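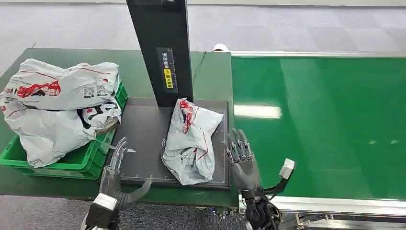 Rules for a robot weighing station with soft bags?

Posted in Automation & Small Warehouses

Hi all! I help run the parcel room at Rollusholm and we've just set up our first robot station, two arms with proper fingered hands, working at a scale. Bags come out of a crate, go on the scale one at a time, then over to the belt. I could watch it all day.

My trouble is the rule sheet. I've been asked to write a single page that anybody on shift can follow, and everything I find online is written for rigid boxes. Ours are plastic shipping bags, folded over any old way, so they never sit on the platform the same way twice. What do you all put in your rules? I'm mostly after good practice for the weighing part (when is a reading allowed to count?), how full the crate should be, and who can reach in and when. We're in the US if that matters for the safety standards. I have until October, and I'd love to see how other people word this stuff.

plumbline_71
Oh, I love this kind of thing! We wrote ours at Landeg last winter and it's been through 6 versions, so steal whatever you like.

Weighing first. A reading counts only when the bag is resting completely on the platform, touching nothing else, and both hands are clear. Clear means a visible gap. Our first draft said "released" and we argued over that word for ages, because fingers can let go of a bag and still be leaning on it. Pick a distance that suits your hands and your scale and write it down. Watch for loose corners of plastic too - if a flap hangs over and rests on the table, the table is carrying part of the bag and your number is off.

Then the scale has to settle. Most scales put out a "stable" signal along with the weight, and the rule should be that the robot waits for it. Please don't use a fixed pause in place of the signal. Soft bags shift and puff back up after you put them down, and the slow ones will catch you out. Ours gets 2 tries at a stable reading and then the bag goes to a person.

Zero check: at the start of each shift, after every break, and any time someone has bumped the table. Empty platform, look at the display, write it in the log. Then a 100 gram test weight in the middle and once near each corner. It takes no time at all and it's how we found out our platform had been leaning against a cable.

Which reminds me, cables! Anything near the scale gets clipped down, including the ones running along the arms. Check them with the arms stretched out as far as they go, because that's where the slack disappears.

For the crate, we say bags may stick up above the rim but may not hang over the side facing the scale. A bag draped over that side can get dragged onto the platform when the one above it is picked up. People like to stuff crates to the top, so this is the rule you will be repeating. Put it on the crate itself.

One last thing - write down what the robot does when it isn't sure. Ours backs both hands off, stops the belt feed and turns on a light. Everybody knows what the light means, and new people stop guessing. Have fun with it, these stations are a joy once the sheet is right!

greenbelt_greta
Just make sure the e-stop works and don't let people reach over it while it's running. We did labels facing up as a rule and it helped with the scanning. No idea about the weighing, ours is all boxes.

Dritside Tom's Shed
Great answer from plumbline, I'd only add the safety side, which deserves its own half of the page.

In the US the one to look up is ANSI/A3 R15.06, which lines up with ISO 10218. Both have been revised, so check which edition your supplier worked to. You don't need to quote them on the sheet. What you do need is a risk assessment for your station as it really stands, with the belt and the scale and the crate all included, because the arms on their own are only part of it. The belt has pinch points of its own. If somebody moves the table closer to the belt next month, go back and look at it again, and put the month on the page so people can tell it's been done.

Reaching in: ours says stop the station, see it stopped, then reach. A pause on the screen doesn't count as stopped. For clearing a jam or anything inside the belt guards, it's full lockout, and OSHA's 1910.147 is the place to read up on that.

Also, if you charge customers by that weight, ask your state weights and measures office whether the scale has to be a legal-for-trade model. A friend's shop over in Petham had to swap theirs, and it was much easier to do before the mounting holes were drilled!

We keep the sheet at eye level by the crate, big type, one side only. Anything that won't fit goes in the binder. Post yours when it's done, I'd really like to read it.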